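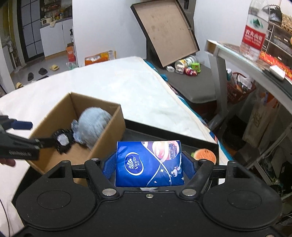
Clisville Technical College, Department of Machine Maintenance

Chapter 3
Looking After a Pair of Hand-Held Grippers

Most manuals for hand-held grippers promise that the tool needs almost no care. Treat that promise the way you would treat one from a used car lot. A gripper has fingers, pads and screws, and every one of them can let you down while the tool still looks fine from arm's length.

Take the pads first. A pocket pack of tissues is a kinder test than a steel block, and a more useful one. The wrapper is slick and the filling gives way, so a worn pad has nowhere to hide. The gripper at the front of the opening photograph has two blue textured pads on each finger, and it has them closed on a Vinda pack. One picture of a held pack proves very little. It doesn't tell you whether the pack slid on the way up, or whether it will stay put when the wrist turns. You will have to try that yourself, and more than once.

The Dusiner handbook used in our Lorkham shop says to change pads every 150 hours. We have never seen any test behind that number. In our own log, one set was still holding well at 598 hours, and another had gone smooth before its first month was out. Go by the texture. Run a clean thumbnail across each pad, and if you can't feel the pattern, replace the set, whatever the hour count says.

Then the screws. There is a silver screw at the base of each finger and a smaller one in the center of the body. Students like to tighten them whenever a grip feels weak. Stop doing this. A weak grip usually starts at the pad, and a screw turned too hard can make the finger bind. Check for side play before you reach for a driver: hold the body still, rock one fingertip, and write down what you felt. "Seems OK" is not an entry.

Work in pairs brings its own trouble. The second gripper in the photograph has its jaw against a plush toy in a cardboard box. Soft toys shed, and lint packed into a pad will pass for wear if you don't look closely. Brush the pads before you judge them. Don't assume, either, that two grippers from one order will match. The Benedetti method, covered in Section 3.2, compares them using the same object and the same hand, and it has faults we will come to.

Before you read on, find the last pad change in your shop's log. If the entry gives a date and no reason, bring a copy to class. Section 3.1 begins with entries of that kind.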